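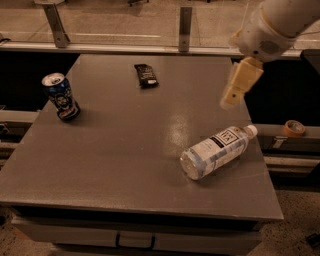 A drinks can, a snack bar in its wrapper and a plastic bottle on one of the gray tables in the break area.

Clearing the Table: A Conversation with the Facilities Office at Windeck

The break area on the upper level of the Windeck building is open from early morning until the evening shift leaves. It has gray tables, a railing on one side and a row of bins by the stairs. Since October it has also had a new set of rules for what happens to the things people leave behind. The staff newsletter spoke with the facilities coordinator responsible for shared spaces about how the rules were written, what has changed and what is still under discussion.

The coordinator has held the post for six years and was in charge of the move from the old canteen at Flokach, where meals were served at a counter and trays were returned to a hatch. "At Flokach the tray did most of the work," the coordinator said. "You put everything on it, you carried it back, and somebody behind the hatch sorted it. When we came to Windeck we had tables and vending machines and no trays. We did not think hard enough about what the tray had been doing for us."

The result, in the first year, was a steady build-up of small items. Plates and cutlery were seldom a problem, as very few people bring them. What remained on the tables was packaging: drinks cans, water bottles and the wrappers of bars bought on the way upstairs. The office also found unopened snacks, which are handled under a separate rule described below.

Asked why a few cans and bottles should need a written policy, the coordinator pointed to the cleaning contract. Under the agreement with Dvořáček, the firm that cleans the building, table surfaces are wiped twice a day. The contract covers wiping. It does not cover deciding whether an item belongs to someone. "A cleaner comes to a table with a bottle on it and has to make a choice," the coordinator said. "Is the owner at the printer, or did the owner go home? We were asking people to guess, and when they guessed wrong we received the complaint. That was not fair to them."

The present rule removes the guess. Any open or empty drinks container left on an unattended table at 10 a.m. or 3 p.m. is treated as waste and sorted. A container standing next to a coat, a bag or a notebook is left alone. Sealed food is placed on the shelf by the stairs, where it may be claimed until the end of the day. After that it is discarded.

The shelf was the subject of some debate. Several departments asked for a longer period, and one proposed that sealed food be kept for a full week. The coordinator was not in favor. "A snack bar keeps for months, so I understand the argument," the coordinator said. "But a shelf that is never emptied becomes a cupboard. People stop looking at it. We have had very few claims after the first two hours, and I would prefer a shelf with three things on it that people will recognize."

Sorting has been the larger task. The building separates aluminum, plastic bottles and general waste, and the three bins were originally identical in shape, with a small printed label on the front of each. Stoster, the company that collects the recycling, reported that a good part of the aluminum load contained other materials and returned it. New lids were fitted over the summer. The opening for cans is round, the opening for bottles is round and wider, and general waste has a flap. Wrappers go under the flap.

"We get asked about wrappers more than anything else," the coordinator said. "A bar wrapper often has a shiny inside, and people see the shine and put it with the cans. I have done it myself. It goes in general waste, and we now say so on the lid in large letters."

Bottles raise a different question. Staff are asked to empty a bottle before it goes in the bin, to press it flat and to put the cap back on. The last point has caused confusion, as the instructions at Flokach were to remove the cap. The coordinator confirmed that caps should stay on at Windeck. Labels may also be left in place. "Please do not stand there peeling a label," the coordinator said. "It is kind of you, but it makes no difference to the collection, and the little strips end up on the floor."

The tables themselves were part of the conversation. They were chosen for their plain gray finish, which the office expected to hide marks. In practice the surface shows rings and sticky patches under the overhead lights, particularly where a drink has been spilled and left to dry. The cleaning firm has moved to a milder product after the first one left a film, and the coordinator considers the result acceptable – though not what was hoped for when the order was placed.

There is also the matter of things that roll. A can or bottle lying on its side can travel to the end of a table with very little help, and the tables nearest the railing are the ones that worry the office most. A narrow strip along that edge has been priced, and a decision is expected with the next budget. Until then, staff are asked to keep drinks upright and away from the railing side.

The newsletter asked whether the rules were working. The coordinator was cautious. Complaints about missing items have fallen, and the most recent aluminum load was accepted. The afternoon round is still heavier than the morning one, and the tables closest to the vending machines remain the busiest. A request for an additional bin at that end has been approved and will be met when the stair bins are next serviced.

"I would not call it finished," the coordinator said. "When I walk through at the end of the day I still pick things up. It is usually a bottle, or a wrapper folded very small and tucked under something, as if that counted. But I can carry it all in one hand now. Two years ago I took a bag."

Staff who have lost an item in the break area should check the shelf by the stairs before writing to the office. Reusable bottles and lunch boxes are not treated as waste at any time and are held at the reception desk. Suggestions concerning the bins, the tables or the cleaning times may be left at reception or sent to the facilities mailbox.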